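Pre-poll inspection checklist, Betmont ward, with inspector's comments
Last updated: September

Scope: the four buildings put forward as polling stations for the Betmont ward by-election. Register at close: 1,334 electors. Each building was inspected against the same list. Items marked "open" must be closed before ballot papers are delivered.

1. Access

1.1 Step-free route from street to polling room. Malier Hall: pass. Bravberg School: pass by the side gate only; the front gate has a raised sill. Amano Rooms: open. The ramp is sound but the handrail is loose at the lower fixing. Betmont Library: pass.
1.2 Door width for wheelchair users. Pass at all buildings with both leaves open. The second leaf at Malier Hall sticks and needs the bolt greased.
1.3 Lighting on approach after dark. Open at Bravberg School. The lamp over the side gate is on a timer that cuts out at 9.30 pm. Polls close at 10 pm. School to override.

2. Polling room

2.1 Booths placed so that no voter can be overlooked. Pass, except Amano Rooms, where 2 booths backed on to an inside window. Moved during the visit. Recheck on the morning.
2.2 One low-level booth per station. Pass.
2.3 Ballot box in clear view of the presiding officer. Pass. At the library the box table should stand left of the pillar.
2.4 Party posters, leaflets and councillors' surgery notices removed. Open at Malier Hall. The noticeboard in the lobby is locked and still carries a campaign leaflet. Key to be found, or board covered with plain paper.

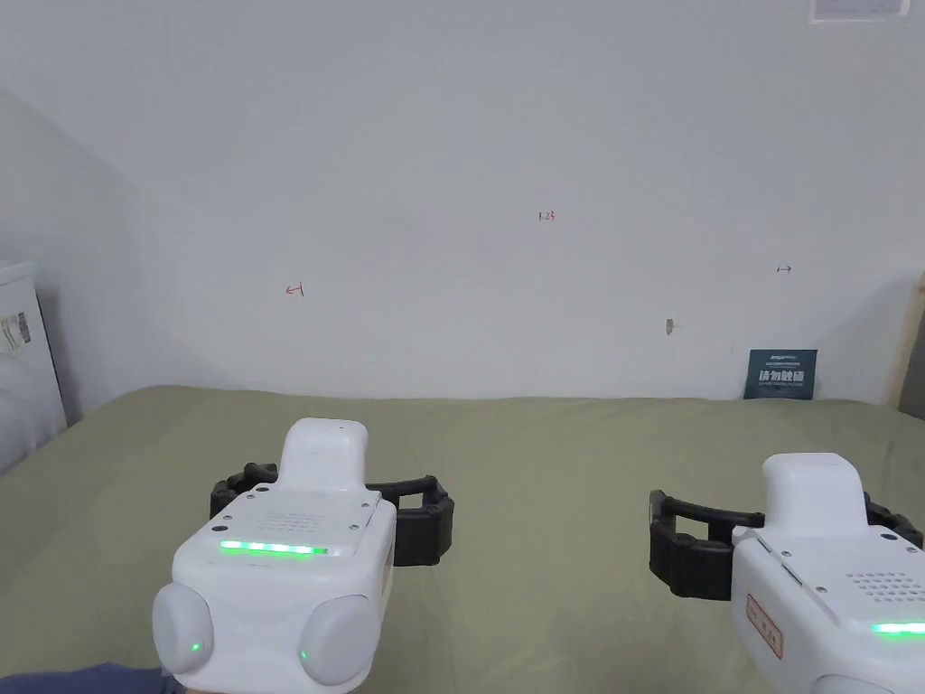 2.5 Walls behind the booths. The rule for this by-election is that the wall facing the voter carries nothing but the official notices. Bravberg School has children's work on three sides, including a display on voting with a party logo in it, and this has to come down or be covered. The standard to work to is a plain white wall with nothing fixed to it. An olive-green sheet like the one on the bed would be acceptable as a cover for a display that cannot be moved, provided it is pinned along the top and clear of the heater.

3. Fire and electrical

3.1 Exits unlocked and clear. Pass at all buildings on the day. Stacked chairs at Amano Rooms had been left close to the rear exit - not blocking it, but they should go in the store.
3.2 Extinguishers in date. Open at Malier Hall, one unit overdue.
3.3 Trailing leads. Use wall sockets for the desk lamps. No extension leads across the voters' route.
3.4 Room capacity. The small room at Amano Rooms is limited to 32 persons, staff and tellers included. Queue to form in the corridor.

4. Outside

4.1 Tellers' position marked, clear of the door. Pass.
4.2 Polling station signs. 6 to be replaced, faded.

Open items to be reported to the elections office by noon on Thursday. Amano Rooms will be visited again once the handrail is fixed - the other buildings can confirm by email with a photograph.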